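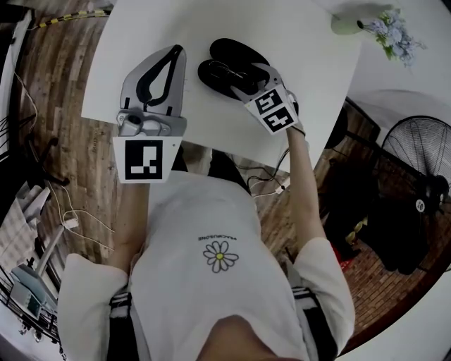 Eyeglasses on the white table, blue and lavender flowers at the corner.

Glasses Around the House: Your Questions

I've worn glasses for 17 years and lost them in my own home more times than I'd like to admit (once in the freezer, next to the peas). My page on where to put them when they come off my face has 2,228 comments as of this morning, which is wild to me, and a lot of you ask the same things. So I've pulled the regulars together. I'm not an optician! For prescriptions, sore noses and anything medical, please go see one.

Is it okay to lay my glasses down on a bare table?

For a minute, sure. I do it all the time. Fold them, or leave them open if you're picking them right back up, but lay them with the lenses facing up and away from the surface. A smooth table feels harmless until there's a bit of grit or sugar on it, and then you slide the glasses over to make room for your coffee and there goes the left lens. If they're staying put longer than it takes to rub your eyes, get them into a case or a tray.

Do I really have to use a case?

In a bag, yes. Always. At home I'm much looser about it, and I use a shallow dish with a piece of felt cut to fit the bottom. The dish was 11 dollars and I've never regretted it. Yaroslav Didenko wrote in to say he uses a butter dish with the lid on, which keeps the dust off and confuses his guests at breakfast. I tried it for a weekend and kept buttering around it in my head, so back to the dish I went.

My black frames disappear on everything dark. Help?

Oh, I feel this one. Thin black frames on a dark dresser, with the lights down and no glasses on, are basically gone. A white or pale surface is the easiest fix I know. My black pair shows up on a white table from clear across the room, even to my eyes, and that takes some doing. If your furniture is all dark wood, put down a light placemat or a sheet of cream felt and make that the landing spot.

Can I share the table with a vase?

You can, with one rule at my place: fake flowers only. Fresh ones mean water, and pollen, and petals dropping onto lenses. I like artificial ones in soft colors, pale blues and lavenders with plenty of green leaf, and I keep them out toward a corner so the middle stays clear. They do collect dust, though, and that dust ends up on everything near them. Take them outside and give them a shake, then go over the leaves with a barely damp cloth. Stefaniia Kravchuk swears by a hair dryer on the cool setting, and I have to say she's converted me.

What about a fan blowing over the table?

A big standing fan is lovely in August and terrible for lenses. It moves every speck of fluff in the room. I don't switch mine off (I'm not a saint), I only aim it somewhere else and wipe the grille down when it starts growing whiskers. If your glasses always seem dusty ten minutes after you cleaned them, look at where the air is coming from.

How should I clean the lenses at home?

Lukewarm water first, so you're rinsing grit off before you rub anything. Then one small drop of plain dish soap, the kind with no lotion in it, rubbed gently with your fingertips over the lenses, the nose pads and the arms. Rinse, shake, dry with a clean microfiber cloth. Please don't use your shirt! I know. I have done it too, in line at the post office, with everyone watching.

Wash the cloth now and then, and leave the fabric softener out of that load. It leaves a film you'll be chasing around the lens for days.

They look clean in the bathroom and filthy everywhere else. Why?

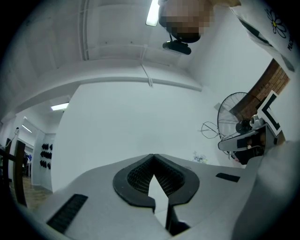
Smudges depend a lot on the light you check them in. Bathroom mirrors tend to have soft light straight in front of you, and grease hides in that beautifully. I get a much more truthful answer standing under a bright ceiling light and tipping the lenses back and forth. A white ceiling with a long narrow light on it, plus a second rectangular one over by the beam, is a great setup for it: you catch a reflection from one, tilt, catch the other, and every thumbprint shows up. If you've only got one lamp, walk around it a little and you'll get the same effect. Lev Demchenko checks his against a window on Tuesday when he does the rest of the cleaning, and if a weekly routine works for you, go for it. I'd be walking into doors by Sunday.

How do I pick them up without bending them?

Two hands if you have a second one free, one on each side near the hinges. With one hand, take them by the bridge. What you want to avoid is grabbing the end of one arm and flinging them onto your face sideways, like someone in a detective show, since that loosens one hinge long before the other. Thin frames forgive less than chunky ones. If yours already sit crooked, most optical shops will straighten them while you wait, and you're better off letting them than bending things yourself over the sink.

Where do I put them overnight?

Same place every night, within arm's reach, and never on the floor. I'll say that louder for the reader who signs off as "crunch." A drawer works if it's the top one and nothing else rolls around in there. I keep two landing spots in total, the table and the nightstand, and if they aren't at one they're at the other. Anything more than that and I'm back to opening the freezer.

What about cables and chargers on the same table?

I keep them off. Cords snag an arm and pull the whole pair over the edge, and plug prongs are scratchy little things. Run them down the side of the table and gather the extra with a strap or a twist tie. I'm pretty bad about doing the floor part, but the tabletop I stick to.

Does this all go for sunglasses and readers?

Pretty much! Readers get the worst treatment in most houses, and mine live face down in a cookbook half the time. Bohumila Danko asked whether she could hang hers from a hook by the front door. You can, by the bridge and with the arms closed, as long as the hook is smooth and coats don't go on it too. Sunglasses I'd keep out of the car in summer. Heat is rough on coatings.

Got one I missed? Put it in the comments under the main page and I'll add it in September when I go through them again.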